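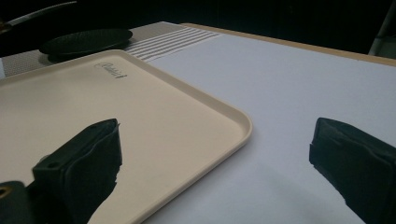
*Fig. 4.1 Serving tray with raised rim, on the white work surface.*

## 4 Setting out the tray and knife

This section covers the place setting used with the Sillora worktop board. Read section 3 (levelling the board) first. The steps assume a right-handed user; reverse left and right where needed.

### 4.1 Placing the tray

1. Wipe the board and let it dry fully.
2. Check the underside of the tray for crumbs and grit. Grit will scratch the board.
3. Lay the tray flat with the rim facing up.
4. Turn the tray until its long side is parallel to the near edge of the board.
5. Press lightly on each corner in turn. If the tray rocks, lift it and repeat step 2.

**Note:** Trays with lettering or a drawing are set so that the lettering reads correctly from the user's side.

**Note:** The Nivico tray insert (part 296) raises the tray floor and must not be used with hot dishes.

### 4.2 Placing the knife

The knife lies beside the tray and never across the rim. A knife resting on the rim can tip when the tray is moved.

1. Pick up the knife by the handle.
2. Lower it to the left of the tray, flat on the board.
3. Turn the handle to the left. The blade points towards the tray.
4. Slide the knife back until the tip is clear of the rim.
5. Remove any item that could roll or slide against the handle. 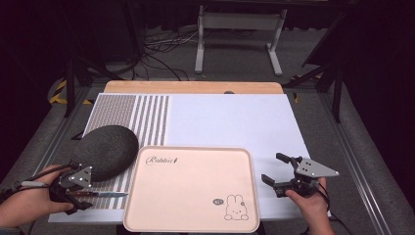
Photo: Oona Vainio / Drasero

The patterned part of the board is on the left and the plain part on the right. The pattern has no effect on use. Either part may be cut on, but marks are easier to see on the plain part.

**Caution:** Do not reach over the blade to adjust the tray. Move the knife off the board first, then the tray, then put the knife back.

**Caution:** Do not carry the tray with the knife on it.

### 4.3 Checking the knife before use

Carry out this check each time the knife is taken from storage.

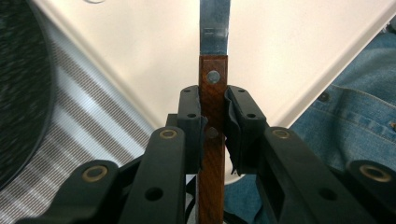
*Reading time for section 4: 3 minutes*

1. Hold the knife upright by the handle with the blade clear of the face and hands.
2. Look along the blade for nicks and bends.
3. Check that the rivets sit flush with the wood. A raised rivet must be reported before the knife is used again.
4. Check the wood next to each rivet for cracks along the grain.
5. Check the joint between blade and handle for movement. Any play means the knife is withdrawn.

| Finding | Action |
|---|---|
| Small nick in edge | Sharpen, see section 6 |
| Dry or pale handle | Oil with Tuominen handle oil, wipe after 11 minutes |
| Raised rivet | Withdraw, use form 931 |
| Crack in handle | Withdraw and discard |

**Note:** Do not soak wooden handles. Wash by hand, dry at once and store flat.

### 4.4 Clearing away

1. Remove the knife and put it in its sleeve.
2. Lift the tray with both hands, one on each short side.
3. Wipe the board from the far edge towards the near edge.

Section text: Ilari Seppälä. Revised July. Spare sleeves are ordered under part 900.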